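Junora Forum > End Effectors > Faults and Recovery

Thread: Gripper closes short, controller reports grasp OK, mug dropped during lift

tusow_bench
Parallel gripper on a six-axis arm, Junora controller, two fingers with printed tips. Task is clearing mugs off a tray. Cycle is approach, close, check grip, lift, place.

Fault: the fingers stop short of full contact, the controller sets GRASP_OK, the arm lifts, and the mug slides out a few inches up. Two broken so far. No alarm is raised and the log shows a clean cycle until the place step, where the gripper closes all the way and the program halts with "object missing".

I have 3,665 logged cycles on this cell. The fault did not show up until I changed the finger tips in July. Tip geometry is the same as before on paper. Grip force is set to 24 N.

Questions: what does GRASP_OK test on this controller, and can I add a second check before the lift?

kvd_retrofit
GRASP_OK is set when motor current passes the threshold and finger speed drops under the stall limit. That is the whole test. It has no idea what stopped the fingers. A burr on the slide will set it, so will a cable.

Did you re-zero the gripper after the tip change?

tusow_bench
Yes. Zeroed twice, fingers closed on nothing, then checked with a feeler gauge. Zero is good.

Prakash Iyer
Zero being good only tells you about the closed position. Look at the current trace in mid stroke. If the new tips are heavier or slightly out of line, you get a friction bump, and with a low stall limit the controller reads the bump as contact. We had this on a Malý slide. It passed every static test.

Post the trace and the finger gap at the moment GRASP_OK is set. If the gap varies from one mug to the next, it is contact. If it is the same every time, it is friction.

oldrelay
I disagree that it is friction. He is picking mugs. If they are lying on their sides, the tips meet a curved wall, and if the approach is a little high they touch above the widest point and squeeze the part down and out. Current rises, speed drops, GRASP_OK sets, and it is a perfectly real contact that holds nothing. Changing the tips could have moved the contact line enough to do it.

What does the tray look like from the tool?

tusow_bench
Wrist camera, before the close command:
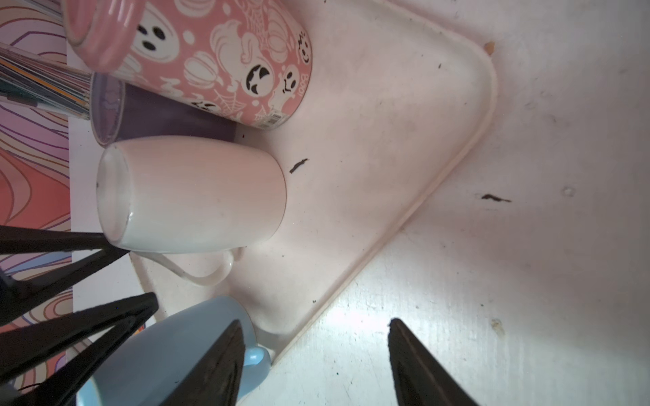

Wrist view on approach, white mug on its side near the tray rim, fingers open.

Gap at GRASP_OK over the last 14 drops is not constant. It spreads by more than I would expect from friction in one spot. I do not have the trace yet, the logger was only saving events.

oldrelay
Then my money stays on contact height. Also, you have rack prongs coming in on the left, close to the blue mug. If a finger lands on one of those, you get current and zero speed with no mug involved.

kvd_retrofit
Agree on the prongs. Move the rack before you tune anything. You also have a handle down against the tray on the white one. A tip that catches a handle will pass the check and then let the mug rotate when you lift.

Prakash Iyer
A varying gap does weaken the friction argument, I will give you that. It does not kill it. Friction that depends on wrist angle will vary too. Run the gripper empty at several wrist angles with the same close command. If GRASP_OK ever sets before the fingers meet, you have your answer.

tusow_bench
Empty runs done, 24 closes over four wrist angles. Early stop on two of them, both with the wrist rolled so the slide takes side load. So there is some friction, but not enough to explain every drop.

oldrelay
Both causes, then. Fix the slide first, it is the cheaper one.

Emília Vávra
Moderator here. A safety point that has been skipped. Ceramic is being dropped from a moving arm and the program keeps going until the place step. Whatever the root cause, the lift needs a hold check. Lift slowly for the first half inch, read the finger gap again, and stop if it has changed beyond your tolerance. Do not raise the force to cover this. A higher force on a curved wall can throw the mug sideways, and nobody should be reaching into that cell between cycles while the fault is open.

kvd_retrofit
Seconded on force. I would also lock out the arm before picking up pieces. A program halt is not a lockout.

tusow_bench
Update, 29 April 2024. Slide stripped and cleaned, left tip shimmed. Empty closes no longer stop early at any wrist angle. Rack moved out of reach. Gap check added after a slow half-inch lift, it stops the arm and holds position on a mismatch.

Approach height is still open. The check has tripped on mugs lying on their sides, so contact height is a real part of this. I am lowering the approach in small steps and testing with Kidstead plastic cups until it stops tripping.

Prakash Iyer
Log the full current trace this time, please. Events only is how this stayed hidden.

oldrelay
Plastic cups flex. The gap reading will drift under load and you will trip on good grips. Use a rigid dummy with the same diameter.

tusow_bench
Fair. I have a piece of pipe close to the right size. Trace logging is on.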